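Setting Up a Display Table with a Fabric Backdrop and Foam Lettering

Facilities Guide for Departments and Student Groups
Maintained by Event Services. Questions may be directed to Signe Fogh.

This guide explains how to prepare a table display with a plain fabric backdrop, cut-out foam letters, and one household appliance on the tabletop. It applies to open days, departmental fairs, and demonstrations held in rooms managed by Event Services. One person can complete most of the work, although hanging the fabric is easier with two.

Before You Begin

Reserve the room and the table through the booking desk. Displays that include an appliance must be entered on the booking form under "Electrical items," even when the appliance will remain unplugged. The form should be returned by noon on the Monday before the event.

Materials

Plain dark fabric, wide enough to extend past both ends of the table
Clamps or a crossbar for the top edge of the fabric
Foam sheets in at least three light colors
White foam or heavy white paper for outlines
Craft knife, cutting mat, and metal ruler
Straight pins
Soft pencil and paper for templates
Microfiber cloth and mild dish soap

Foam sheets from Vorkine and Mészáros are kept in the supply room. Either may be used. The Mészáros sheets are slightly stiffer and hold a clean edge on curved letters.

Step 1: Hang the Backdrop

Set the crossbar at a height of 80 inches and clamp the fabric along its full length. Let the lower edge fall behind the table. A perfectly flat backdrop is not required. Soft folds are acceptable, but steam out any sharp crease that would run directly behind a letter.

Check the position of the ceiling lights before tightening the clamps. A light directly over the fabric may produce glare for visitors standing close to the table. Where the table can be moved, a shift of a foot or two is usually sufficient.

Step 2: Draw and Cut the Letters

Draw each letter on paper at full size and lay all of the templates on the floor in their final order. Stand back and read them from the distance at which visitors will approach. Letters 10 inches tall suit most rooms; an acronym or group name may be made larger than the words around it.

Trace the templates onto the foam and cut with a fresh blade, making two light passes. For the outline, place the finished letter on white foam, trace slightly outside its edge, and glue the two pieces together. Allow the glue to set overnight before pinning.

Step 3: Pin the Lettering

Begin with the center letter of the lower row and work outward. Insert two pins near the top of each letter, angled downward, and a third near the bottom if the foam curls away from the fabric. Leave clear space between the lowest letters and the tallest object on the table.

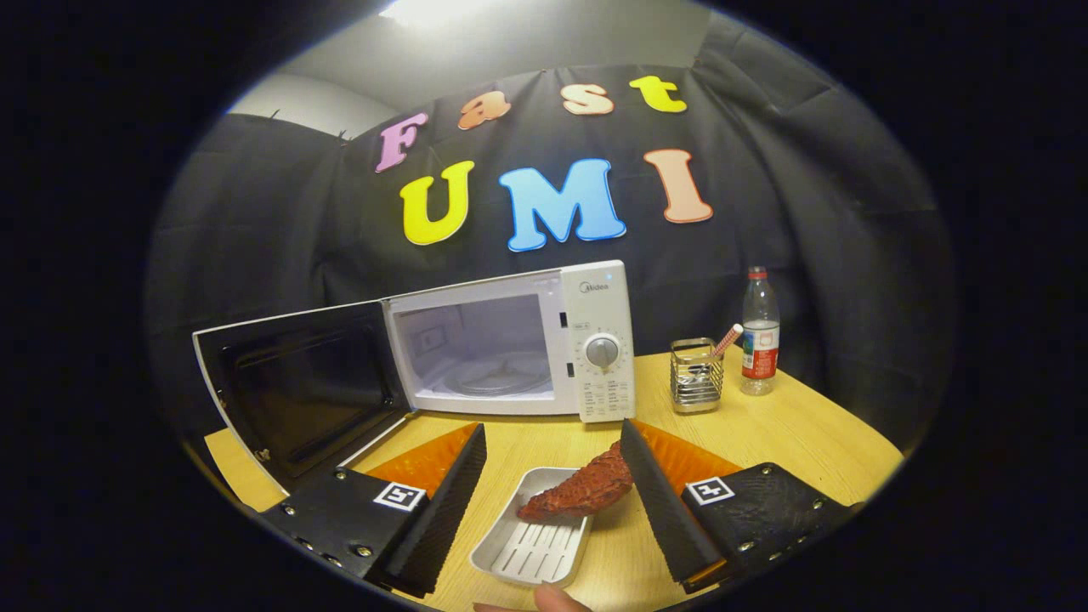

Color should be decided before any foam is cut, as replacements are difficult to match late in the week. Light shades read well against dark cloth, and neighboring letters should differ enough to be told apart at a glance. Two rows are generally easier to read than one long line when the table is narrow. The word "Fast" above "UMI" follows this arrangement, in pink, orange, peach, yellow, and sky blue on black, with the three capitals of the lower row made bigger and a thin white outline around every letter. A slight tilt to an initial letter is permitted in informal displays. For formal receptions, all letters should stand straight.

Step 4: Place the Appliance

Wipe the appliance inside and out with a damp cloth and a small amount of dish soap, then dry it fully. For a microwave oven, remove the glass turntable, wash it separately, and seat it again on its support before the oven is moved into place.

Open the door completely and confirm that it does not extend over the front edge of the table. Doors that swing to the left need free space on that side, so utensil holders, bottles, and other small items belong on the right. Keep the control panel visible and the vents clear. Do not run a microwave oven while it is empty.

Step 5: Take Down and Return

Remove the pins first and count them back into their box. Stack the letters flat with paper between them. Fold the fabric loosely and return it to the shelf marked 274. Appliances go back to Luuk Stevens at the equipment desk, with the turntable wrapped separately – a loose plate is easily chipped in transit.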